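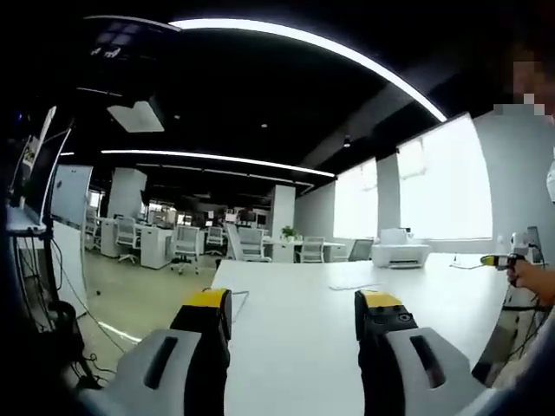
Sedine
Répondu à 9 h 12
Je reste sceptique sur cette histoire de goulotte collée. On me l'a vendue trois fois comme la solution définitive et trois fois j'ai retrouvé la goulotte par terre au bout d'un été. L'adhésif double face sous un plateau mélaminé, je n'y crois plus. Il faut visser ou ne rien faire.

Ovis
Répondu à 9 h 31
Visser dans quoi ? Chez nous les plateaux sont en location, on n'a pas le droit d'y faire un trou. Je repose donc ma question de départ, puisqu'on est déjà partis ailleurs : grand bureau blanc partagé, clavier, imprimante blanche posée sur le même plateau côté droit, deux écrans sur le poste de gauche, et les câbles de ces écrans qui pendent en paquet vers le sol. Je voudrais que ça ne pende plus. Budget 200 euros pour tout l'open space, pas par poste.

liao_b
Répondu à 9 h 40
200 euros pour tout l'open space, bon courage. Le filet sous plateau avec pinces de serrage, ça ne perce rien et ça se démonte. J'en ai mis chez un client. Par contre il faut un chant accessible à l'arrière, et sur pas mal de bureaux longs il y a une traverse pile à cet endroit. Mesure avant de commander.

Sedine
Répondu à 9 h 52
Le filet, c'est un hamac à poussière. Au bout de six mois on y trouve des trombones, un chargeur de téléphone que tout le monde cherchait et une multiprise à l'envers. Les câbles sont toujours en vrac, ils sont juste en vrac plus haut.

liao_b
Répondu à 9 h 55
Plus haut, c'était la demande, non ?

Pultimum
Répondu à 10 h 20
Je vais être désagréable mais le vrai sujet pour moi c'est l'imprimante. Pourquoi une imprimante sur un bureau de travail ? Elle prend un bon bout de plateau, elle fait vibrer le clavier du voisin et elle ajoute son alimentation et son câble de données au paquet. Mettez-la sur un meuble contre un mur et vous aurez déjà réglé une partie du problème sans rien acheter.

Ovis
Répondu à 10 h 34
On a essayé. Le seul mur libre est à l'opposé de la prise réseau et le wifi de l'imprimante décroche tous les deux jours. Elle est revenue sur le bureau en mars et personne n'a protesté.

Pultimum
Répondu à 10 h 41
Un wifi qui décroche se répare. Un bail fixe sur la box, dix minutes. Je ne comprends pas qu'on organise une pièce entière autour d'un réglage pas fait.

Ovis
Répondu à 10 h 43
Le bail fixe est fait. Merci quand même.

grisperle
Répondu à 11 h 05
Bonjour, je lis le fil depuis le début et je trouve qu'on oublie les chaises. Dans un plateau à sol lisse avec des fauteuils à roulettes, tout câble qui touche par terre finit sous une roue. Chez nous une gaine de câble d'écran y est passée, on voyait le cuivre. Donc avant l'esthétique, je regarderais ce qui descend jusqu'au sol et je remonterais au moins ça. Des bandes auto-agrippantes à 12 ou 15 cm d'écart, enroulées autour du pied du bureau, et le paquet ne descend plus.

Sedine
Répondu à 11 h 18
Enfin quelqu'un qui parle de quelque chose d'utile. Les bandes auto-agrippantes, d'accord. Mais pas autour du pied si le bureau est réglable en hauteur, sinon à la première montée vous arrachez la prise.

Ovis
Répondu à 11 h 22
Pas réglables.

grisperle
Répondu à 11 h 24
Alors le pied.

liao_b
Répondu à 11 h 50
J'ai fait le calcul pour rire sur le site de mon fournisseur : filets plus bandes plus deux multiprises à fixation par serre-joint, j'arrive à 146 euros hors port. Ça rentre dans le budget. Je maintiens le filet, quitte à me faire insulter par Sedine.

Sedine
Répondu à 12 h 03
Je n'insulte personne. Je demande juste à voir la chose un an plus tard. Tous les avant/après qui circulent sont pris le soir même de l'installation. Jamais on ne voit le bureau après deux changements d'écran et l'arrivée d'un stagiaire. C'est comme les 1001 astuces rangement des magazines, avec le bouchon de liège fendu pour tenir le câble de la souris. Qui a gardé son bouchon de liège ?

Pultimum
Répondu à 12 h 10
Moi. Quatre ans.

Sedine
Répondu à 12 h 11
Je ne te crois pas.

noa_plateau
Répondu à 13 h 47
Autre piste : clavier et souris sans fil. Ça enlève deux câbles sur le dessus de chaque poste, et le fil noir sur un plateau blanc c'est ce qu'on voit en premier en entrant.

Pultimum
Répondu à 14 h 02
Et ça ajoute des piles, ou un câble de charge qui reste branché en permanence parce que les gens oublient. J'ai vu des claviers « sans fil » qui n'ont jamais quitté leur fil. Je n'y gagne rien, sauf la facture.

noa_plateau
Répondu à 14 h 09
Les nôtres se chargent deux fois par an. Tu exagères un peu.

Pultimum
Répondu à 14 h 15
Un peu.

Ovis
Répondu à 15 h 30
Bon, j'ai rampé sous le bureau avec un mètre. Il y a bien une traverse, mais en retrait de 9 cm par rapport au chant, donc les pinces devraient passer. J'ai aussi trouvé une rallonge branchée sur une autre rallonge, que j'ai retirée tout de suite. Rien ne s'est éteint, ce qui me laisse perplexe.

grisperle
Répondu à 15 h 38
Étiquette les deux bouts de chaque câble pendant que tu y es. Un bout de masquant et un feutre, ça suffit. Sans ça tu vas débrancher l'écran de quelqu'un en plein appel.

Sedine
Répondu à 15 h 44
Pour une fois je n'ai rien à redire. Ah si, le masquant laisse de la colle sur les câbles au bout de quelques mois. Prends des étiquettes drapeau.

liao_b
Répondu à 16 h 02
Avec 9 cm ça passe. Vérifie quand même l'épaisseur du plateau, certaines pinces s'arrêtent à 3 cm.

Ovis
Répondu à 16 h 20
2,5. Je commande un seul filet, pour le poste aux deux écrans, et des bandes pour le reste. Si le filet devient un hamac à poussière je le dirai ici, Sedine pourra encadrer le message. L'imprimante reste où elle est.

Pultimum
Répondu à 16 h 26
Dommage pour l'imprimante. Essaie au moins un tapis en caoutchouc dessous, pour les vibrations.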